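The Night Shift Got an Arm

I got to the Grendidix plant in Gorkport a little before six in the morning, which Freya Pilkington had told me was the best time to come because everybody is too tired to be polite. She was right! Within five minutes a man in a Greenwood High sweatshirt had told me the coffee was terrible, the parking was worse, and the robot was "fine, I guess, ask Roy."

So I asked Roy. But first let me back up.

Grendidix puts together control boxes, the gray kind you see bolted to the side of a conveyor or a car wash. Every one of them gets an emergency stop button, and for as long as the plant has been open, somebody has stood at a bench picking those buttons out of bins, checking them over and dropping them into trays for the wiring line. On a regular shift that comes to 1071 buttons. I tried it for a quarter of an hour and my thumb hurt until dinner.

Last August the company put robot arms on two of the benches. The arm picks up a button, holds it steady, looks it over with a camera and sets it in the tray. If something seems off, it puts the part to one side and a light comes on. Then a person walks over and decides. That last bit is the job now, or a big piece of it, and people here have a lot of feelings about that.

Roy Oakley has worked the bench for longer than he wants me to print. He's a big guy with reading glasses on a shoelace, and he was not a fan at the start. "I figured they'd have me sweeping," he told me. What they had him doing instead was teaching it. The engineers who came over from the Tritville office knew all about arms and cameras, but they didn't know that you can't grab one of these things any old way. Squeeze by the cap and you might push it in. Grab too low and you're on the terminals. Roy likes the square part in the middle, and he stood there with his hands up like a crossing guard, showing them.

"They wrote it all down," he said, and I could tell he was still a little pleased.

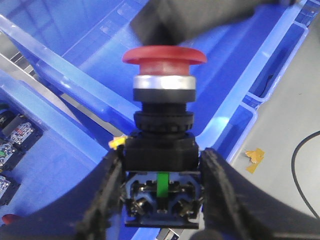 An emergency stop button in the robot's grip at Grendidix, with the bright blue parts bin behind it.

Once I knew what to look for, I couldn't stop looking. The fingers come in on both sides and close on the housing, just where Roy says they should, and the red cap stays clear. Roy can tell from across the room when a pickup sounds wrong. I couldn't hear any difference at all, and he gave me the kind of look my dad used to give me when I couldn't find the wrench.

Freya runs the floor, and she's the one who had to sit everybody down before the arms showed up. Nobody was laid off, she says, and the people I talked to say the same, but two openings were never filled after folks retired. That's a real change in a town this size. Her nephew had been hoping for one of them (he's at the lumber yard now, and likes it okay). She didn't try to talk around it. "We're smaller than we were," she said. "I'd be lying to you if I said we weren't."

What the remaining crew got was training, 90 hours of it, on the clock. Some took to it right away. One woman who used to wrap her wrists before every shift now spends her mornings going through set-aside parts and adjusting the arm's pickup points on a tablet, and she told me she's taken up bowling again. Another guy asked to move to shipping because he missed having his hands busy. He said watching a machine do your old job makes for a long night — longer than doing it yourself.

I heard that more than once, the boredom thing. The bench used to be where people talked. You'd have four of them shoulder to shoulder, hands going, arguing about football or somebody's divorce. With the arms in, the stations are farther apart and there's a walkway painted on the floor between them. Freya moved the break table closer and pushed the breaks to the same time for everyone, and that helped some. The radio fight, I'm told, has moved to the break table too.

Then there's the pay, which went up 240 dollars a month for anyone who finished the training. Roy thinks it should have been more. Freya, when I brought this up, said Roy has mentioned it.

Toward the end of the shift the light came on at Roy's bench. He took his time getting there, picked up the button the arm had set aside, turned it over under the lamp and pushed his glasses up. He looked at it for a while. Then he put it in the tray with the good ones, tapped something on the screen and went to get his coat.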